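4.3 Failure analysis: cable snag and silent pose loss

Of the 552 demonstrations recorded for the compartment-box task at the Usness site, 100 were set aside for a manual check before training. We did this late, after the first policy was already trained, and should of done it earlier. 13 of the 100 had a fault that our automatic filter had passed as clean. All of them came down to the same two causes, which we describe in this section as they are likely to bite anyone using tethered hand-held grippers.

The symptom first. The policy trained on the full set would approach the box well, close on the front face and then drive sideways, hard, with the fingers still shut. On the Trodau arm this tripped the force limit. Twice it did not trip in time and the box went off the table. No injury, no damage to the arm, one cracked lid. Runs were stopped at that point and the operator distance rule was put in force (see Section 6).

We first blamed the box. The material is tinted and see-through, so the depth estimate on the front wall is poor, and the inner dividers can give stronger edges than the outer wall. It was a fair guess but wrong. Repeating the runs with matt tape over the front wall gave a cleaner depth map and the same sideways drive. Lighting was ruled out in the same way.

Cause A: cable pull. Each gripper has a cable leading back along the forearm. When the operator turns the palm up and reaches forward, the slack gets used up and the cable starts to pull on the body of the gripper. The operator feels this and pushes against it without thinking. The tracked pose is right, the hand really is there, but the finger opening signal is not: tension at the connector shifts the reading, and a half-open gripper is logged as closed. Operators did not report it. When asked afterwards, most said the reach felt 'a bit stiff' and no more than that. The pull is worst late in a session, when the cable has worked its way under the forearm.

Cause B: pose loss with no flag. The triangular marker plate has to be seen by the tracking cameras. With the gripper close against the box and the wrist rolled outward, the plate can turn far enough that the solver loses a marker. The Stallemon tracking software does not drop the pose in this case. It fills the gap from the last known velocity and marks the samples as valid. Short gaps are harmless. Over a longer gap the filled path drifts sideways, smooth and quite believable, then jumps back when the marker returns. Our filter looked for jumps above a fixed threshold and the jump back was usually just under it. So the drift went into training as real motion – and the policy learnt it.

A and B together are the bad case. Gripper logged as closed, path drifting sideways, next to the box: exactly what the arm then did.

We checked this by replaying the faulty episodes open loop on the arm at low speed, with the box removed and the area clear. The sideways drive was present in the replay without any policy involved. Removing the faulty episodes we knew of and retraining made the drive rarer but did not get rid of it, which is what we would expect given that only a part of the set had been looked at by hand.

Fixes so far. (i) Cables clipped at the elbow with a fixed loop of slack, checked before each session. (ii) Finger opening zeroed at the start of every episode, palm down and then again palm up; the episode is rejected if the two readings differ. (iii) Raw marker visibility now logged next to the solved pose, and any filled sample is masked. (iv) Force limit on the arm lowered for contact with the box, and a second limit added on sideways travel while the gripper is closed. Item (iv) should of been there from the start and has nothing to do with the data. The rest of the set is being re-checked with (iii) where raw logs still exist; for the earliest sessions they do not and those will be dropped.

One open point. The Berisha connector is rated for side load well above anything we measured at the wrist, so the shift in the opening signal may come from the strain relief and not the connector itself. Not yet tested. A wireless version of the gripper would avoid the question but adds delay, and we have not got one to try.

Fig. 7 gives two views of the bimanual set-up with the compartment box, as worn by the operator.
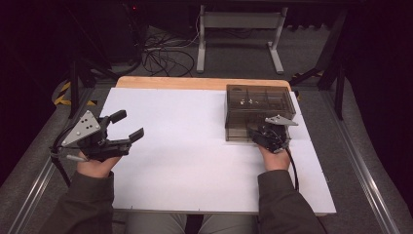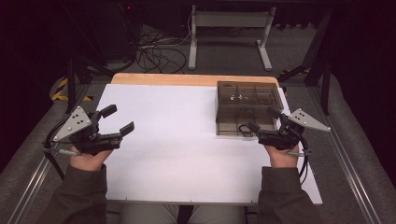

Figure 7. Bimanual demonstration with the tinted compartment box, two views. Both show the hand-held grippers with their triangular plates and trailing black cables.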